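Magazine > Home Life > Fabric & Thread

The Great Dye Pot Revival

Madder is a scruffy plant. It sprawls, it scratches your forearms, and for its first few years in the ground it gives you nothing but weeds to pull around it. Then you dig up the roots, dry them, crush them, simmer them very gently, and out comes a red so warm that you want to put it on everything you own. I did, for a while. My dish towels have never looked better!

I came to natural dyeing through a weekend class in Olmedo, a mill town that lost its last mill long before I was born and has lately been filling up with people who own too many stockpots. The class met in the old finishing shed by the river. We were given a skein of white wool each and told to put our phones away, and by lunch I had a yellow from onion skins that I still think about. Onion skins! The stuff at the bottom of the bag.

What surprised me most was how many people were already at it. The Jistmont Dye Fair, held every July one valley over, had 272 stalls last summer and a line at the gate by 9 in the morning. I saw fleece in every shade of walnut, silk scarves printed with real leaves, and a tub of indigo you could dip a sock in for a dollar. I went home with four kinds of bark and no clear plan.
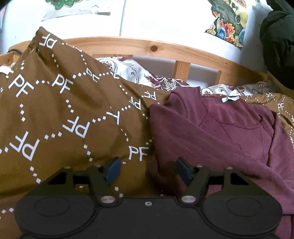
Start with what you already have

You can buy special yarn for dyeing, and it's lovely, but the best place to begin is your own clothes. Old cotton T-shirts, a wool sweater with a coffee stain, the pillowcase that went gray. Plant dyes love natural fibers. Wool and silk drink up color fast. Cotton and linen need more coaxing, and polyester will mostly just sit there and look at you. Check the label, and if the label is long gone, snip a few threads from a seam and try them in a cup of dye first.

Wash everything well, twice if it has been worn a lot. Then comes the mordant, the mineral bath that helps color hold on. Alum is the usual choice and it's the one I use for nearly everything. For wool, the Olmedo teachers weigh out 9 grams for every 100 grams of dry fiber, dissolve it in hot water, and let the pot come up slowly over an hour. Keep your dye pots out of the kitchen for good once you've used them. Mine live in the garage with a stripe of red tape on the handles.

The color you didn't plan

Water matters more than I would ever have guessed. The well water in Olmedo is hard, and madder loves it, so the reds there come out deep and brick-like. My tap water at home is soft and gives me something closer to coral. A pinch of chalk fixes that. A pinch of iron, on the other hand, will drag almost any color toward the dark and moody — yellow goes olive, red goes plum, and tan goes a soft gray-brown that looks wonderful on linen.

I had one glorious accident with a pot of madder and a rusty lid. I have tried to repeat it many times. No luck so far, and I have gone through a lot of lids.
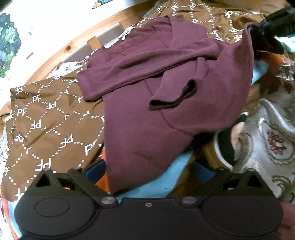

A maroon knit in the plum range, with light blue and a strip of orange in the same pile.

If you'd like a gentler way in, Drallico is a small dye garden outside Jistmont that sells dried roots and flowers by the scoop and lets visitors walk the beds. They grow 410 plants of weld alone, tall and green and a bit smug looking, and weld gives the clearest yellow I know. Overdye that with a quick dip of indigo and you get the old forest green you see in tapestries. The first time I pulled a scarf out of the vat and watched it turn in the open air, I yelled loud enough to bring the neighbors to the fence.

For reading, hunt down the Flirkov pamphlets, a set of thin stapled booklets, one for each plant. The drawings are plain and the recipes are short, and the walnut one has a whole page on getting the stain off your hands. (Wear gloves. It doesn't come off.)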